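Bench Notes: The Picking Cell, House Rules and All

Posted 28 Oct 2025 in Galleries

A few of you wrote in after the last post asking what our rules look like when they're taped to a wall and people have to live with them. Fair! So this page is about the picking cell at Drunik, where I spend most of my working life, and the sheet we call the bin rules. It started as two lines that Meenakshi Mishra wrote on the back of a delivery note, and it has grown to 17 items, and I'm going to go through the ones that matter to me and skip the ones about parking.

If you're after the formal stuff, you need your own risk assessment and the standards that apply where you are (we work from ISO 10218 and a shelf of supplier manuals). What I have is the everyday layer on top, the part people forget when they're tired. Borrow whatever you like, just check it against your own setup first.

I'll start with the rule we argue about most. Nothing goes in the bin unless it's on the object list. Kamarul Nugroho keeps the list and he's strict about it, and I used to roll my eyes a bit because come on, it's a cup. Then I lost most of an afternoon to a set of results I couldn't compare with the week before. Someone had swapped in a different cup, same color, slightly thinner wall, and it flexed when the fingers closed. Now every object has a name and a line on the list saying when it was last replaced, and I'm as fussy as he is.

The list should be awkward on purpose. Our friends at Prunasix run a beautiful cell with nothing but boxes in it, and they get lovely numbers, and then a customer shows up with a bag of bath toys. We go for hard and soft, hollow and solid, stuff with fins and tails and handles. Ankit Joshi picks the new ones and he has a real gift for finding things that are a pain to hold.

Next one: before you start a run, look at the hoses. Really look, with the arm parked and the power off. Follow each one from the gripper back up to where it's clamped, and check that a loop has room to move when the wrist turns. A loop that's too tight pulls on its fitting and a loop that's too generous catches on things. Shivam Dixit taught me to do this with a finger along the hose (arm locked out, always) and I still do it that way.

Lockout gets its own item, and it's the shortest on the sheet. Your lock, your key, your pocket. We had a long talk about whether a quick reach to straighten a toy counts as entering the cell. It does. If your hand is going where the gripper goes, you lock out, and I don't care if it takes you longer than the thing you wanted to fix. Pausing the program doesn't count either. A paused program is one button away from a running one, and the button might be under somebody else's elbow.

Speed is boring but I promised I'd mention it. Any new program or new object gets its first 13 picks at reduced speed with one of us on the enabling switch. Why 13? Onyekachi Onuoha wanted ten and Meenakshi wanted fifteen and that's where they met, more or less. Full speed comes after that, with the gate shut.

OK, the one I really wanted to put up. Low picks, close to the front wall, with a bowl in the way. Our rule is that the approach path gets checked against the bin walls every time the bin is moved, even a nudge, because the fingers get down near the floor and there isn't much space to be wrong in.

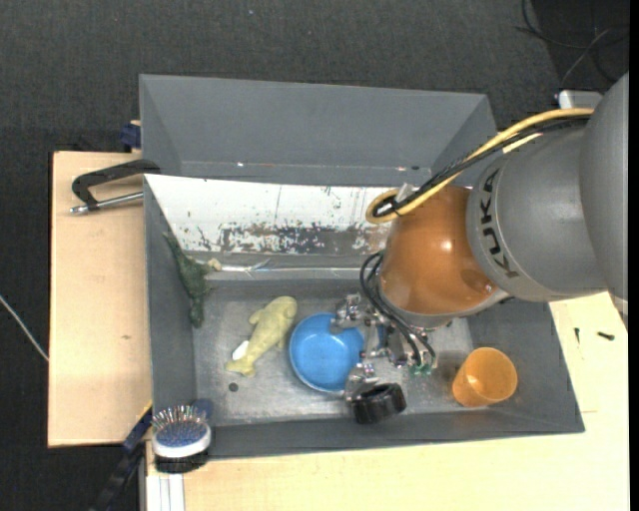
The KUKA down in the bin, one finger over the rim of the blue bowl and another pointing at the black ring by the front wall. Fish toy to the left, orange cup in the far right corner near the front.

Look at the floor of that bin too. Scratches and cloudy patches all over, and we have a rule for wear as well: note it, photograph it, and tell whoever is running the vision side. A shiny worn patch can look different to a camera than the dull metal next to it, and Shivam would much rather hear about it before a run than find it in his data.

Clamps next. The bins are clamped to the bench and the clamps get a hand check at the start of each shift. It takes no time at all. Sorivmont, who built our first benches, used to bolt everything down for good, and I get why, but we move things too often for that.

Screws, bits and loose hardware: everything goes back in the tray before you walk away. This is the item we're worst at, me included. If you find a screw on the bench, find out where it came from before you run, please. It may be a spare. It may also have come out of something.

Last one for today is the run log. Write down what you changed, even if you changed it back. Ours is a plain notebook from the Mbwambo days, over 2 inches thick by now with all the things people have stuck in it, and it has saved me more times than the fancy dashboard has. Initials on every entry!

We're going over the whole sheet again in December, and Onyekachi wants to cut it down to a single page. If your shop has a rule you think we're missing, send it over and I'll put it in front of the others.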